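FOR IMMEDIATE RELEASE

FURNIVAL CENTER FOR CHILDREN IN CARE PUBLISHES BELONGINGS RECORD FOR PLACEMENT MOVES

WELEVVILLE, January 2, 2019 - The Furnival Center for Children in Care has published the Fletton Record, a standard form and procedure for documenting the personal property of children and young people who move between foster homes, group homes and relatives. The record takes effect today for all placement moves arranged through the Center and its partner agencies in Welevville.

The Fletton Record replaces the free-text property note that placement workers have attached to transfer files until now. Under the old procedure, a worker could meet the requirement by writing "clothing and personal items" on a single line. The Center reviewed 1,737 transfer files before drafting the new form. In many of those files, the property note did not contain enough detail to establish whether an item had reached the new placement.

"A child's right to keep his or her own property does not depend on where the child sleeps," said Blažena Michalík, director of policy at the Furnival Center. "The right is already in our placement agreement. What was missing was a document that could be checked against the bags on arrival."

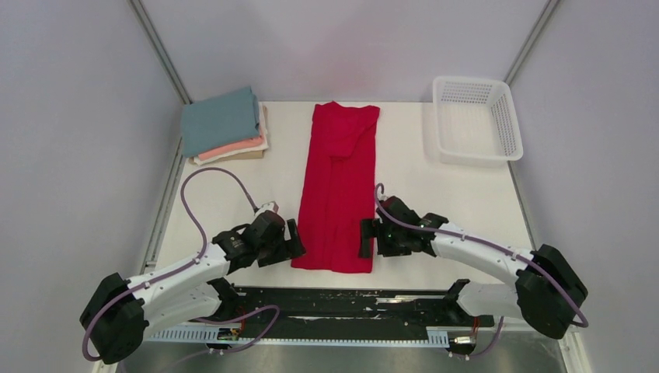 The form is divided into three sections: clothing, documents and devices, and items of personal importance. The child is asked to name the items in the third section, and workers may not remove an entry from it on grounds of low value. Clothing is entered one garment to a line and described in everyday terms that another adult could match. A length of red cloth laid across a white tabletop with its upper part folded over, as shown, is entered by color first. The garment type is added once the worker has opened it out or the child has said what it is. Brand and purchase price are optional.

Two signatures are required at departure and two at arrival. A child aged four or older is invited to sign or mark the form at both points. Refusal to sign is recorded and does not delay the move. Where a child does not read English, the worker must go through the entries aloud with an interpreter before signatures are collected.

Missing items are reported on the reverse of the form. The sending placement then has four working days to return the item or state in writing that it cannot be found. Unresolved reports go to the Center's complaints officer, who may authorize replacement. Items of personal importance are treated separately: a replacement may be offered, but the report stays open until the child or the child's representative agrees to close it.
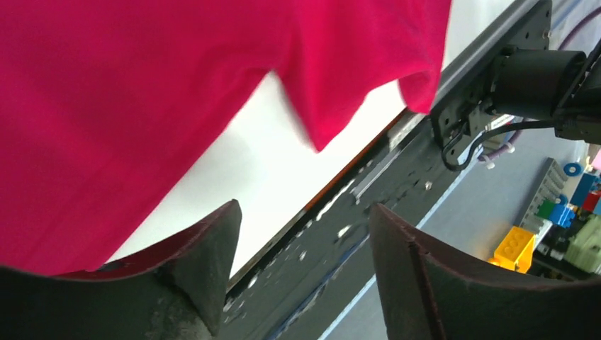
Guidance on wording has been issued with the form. Test readers working from the same property produced entries that differed widely, chiefly in the names given to colors and to tops. The guidance therefore permits general terms where the worker is unsure. The bright pink fabric hanging in the second photograph looks like a T-shirt, and "pink top" would be an acceptable entry for it. "Misc. clothing" would not. Damage present at departure is noted on the same line as the item.

Completed records are stored in Grultix, the case file system used by the Center. Paper copies remain valid for emergency moves and must be entered in the system within two working days. Access is limited to the assigned worker, the receiving caregiver, the complaints officer and the young person. Young people leaving care may request every belongings record held under their name at no charge.

"We kept the form to two pages so that it can be completed during an evening move," said Danish Hashmi, who led the drafting group. "Workers told us that anything longer would be filled in afterward from memory."

The Center will review use of the Fletton Record at the end of January and publish any changes to the wording guidance at that time. The review will cover completion rates, the number of missing item reports and the time taken to resolve them. No names or case details will be released.

Agencies outside Welevville may adopt the form without a license, provided that the third section and the child's signature line are retained. Print copies in large type are available on request from the Center's publications desk.

About the Furnival Center for Children in Care

The Furnival Center is a nonprofit organization that arranges foster, group and kinship placements and provides independent advocacy for children in care.

Media contact: Press Office, Furnival Center for Children in Care, Welevville

###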